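Save anywhere, please

I have been playing Horkgate on and off for two months, and I like most of it. The stealth is good, the maps are the right size, and the guards notice things without being psychic. What I want to write about is the save system, which I think is a mistake, and a mistake that a lot of games have been making lately.

Horkgate saves when you sleep. You can sleep in an inn, in a safe house, or in a bedroll if you have one and no enemies are nearby. A bedroll is used up each time. Between one sleep and the next, nothing you do is kept. If you die, or the game crashes, or you have to turn it off, you go back to the last bed.

The argument for this is well known. If the player can save at any moment, the player will save before every locked door and reload after every bad result, and nothing will have any weight. The designers want you to live with what happens. When a guard spots you on the stairs, they want you to run, hide in the cellar and come out with a worse plan, because that is where the good stories come from.

I agree that those are the good stories. My best evening with the game came from a botched break-in at the customs house, where I lost all my lockpicks and had to leave through the kitchen. I would have reloaded if I could, and I would have missed it.

But the same rule also gave me the evening where I spent an hour and a half in the salt district, got everything I came for, and fell through the floor of a warehouse on the way out. I don't mean a rotten floor. I mean the floor was drawn and there was nothing under it. I fell for a while, the screen went black, and I was back at the inn. There was no story in that.

I didn't play again for a week. When I did, I played the salt district the way you mow a lawn. I knew where everything was. I skipped the conversations. The rule that was meant to make me care about what I was doing had made me hurry through it.

The defenders of strict saving never seem to count this. Replaying a section has a cost, and the cost is paid in attention. The first time through a room you are looking at it. The fourth time you are waiting for it to be over. A designer who wants tension should be worried about that fourth time.

There is also the plain question of how long people have. When I was in school I could sit down at four in the afternoon and stand up at bedtime. Now I get an hour, sometimes less, and it can end without warning. A phone rings, a kid wakes up, dinner boils over. A game that can't be put down at a moment's notice is a game I will start less often. I have friends who stopped playing Mirngate at the third chapter for that reason and no other. They liked it. They couldn't find the evening it wanted.

Mirngate is the stricter of the two. It has 113 save points, and I know this because the pause menu keeps a tally of the ones you have found. That sounds like plenty until you see where they are. The early towns have them on every corner. The mines, which take up most of chapter three, have 6. I have seen people online say the mines are the best part of the game, and I have seen the same people say they finished them on a vacation.

People answer that consoles can suspend a game now, so the problem is solved. It is partly solved. Suspending works until someone else in the house wants to play something, or the power blinks, or an update installs itself at 2 in the morning. I wouldn't trust a tax return to it, and I don't much like trusting it with a long evening either.

The fix has been around for years and it isn't complicated. Let me save and quit at any time. Write one file, load it when I come back, and delete it once it has loaded. I can't use it to undo a mistake, and the designers lose none of their tension. Plenty of dungeon crawlers have worked this way for decades. Zenevberg does it, and Zenevberg is a far harder game than Horkgate. You can close it in the middle of a fight, and when you open it again the fight is waiting for you with the same hit points.
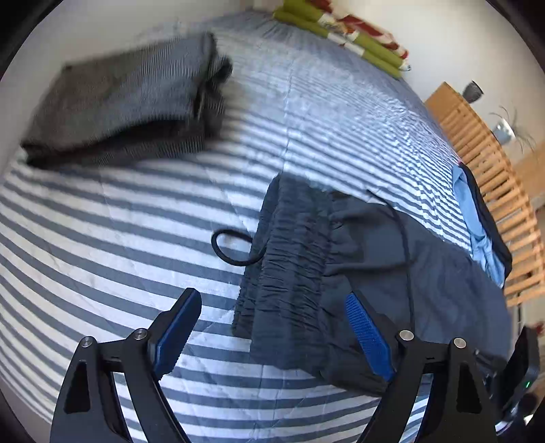 It does ask for some work from the programmers. Saving in bed is easy, for the computer as much as for the player. The guards are at their posts, nothing is in the air, no door is half open. Saving in the middle of a chase means writing down where everyone is and what they were thinking. I understand why a small team would rather not. I would only ask them to say so. "We couldn't afford it" is a perfectly good reason, and I would take it over another interview about the sacred bond between player and consequence.

I would go further and put a normal save in the options menu, turned off to begin with. This makes some people angry, and I have never followed why. Ďurica has shipped with one since launch. The default is a checkpoint at the end of each floor, and anyone who wants manual saves can check a box. I left the box alone for the first half and checked it for the second, when the floors got long. Nobody else's game was affected. I finished it with 98 percent of the map uncovered, more than I have managed in any other game like it, and I did it because I could poke into a side passage without betting the whole evening on it.

The objection is that players will ruin the game for themselves if they are allowed to. Some will. Some people read the last page of a mystery first, and publishers have not started gluing it shut. I would trust an adult who has paid for a game to decide how much punishment to take with it.

Horkgate has a patch due in July. The notes so far mention the warehouse floor, new dialogue for the ferry crew and cheaper bedrolls. Cheaper bedrolls will help a little. I would still trade all of them for a quit button that remembers where I was standing.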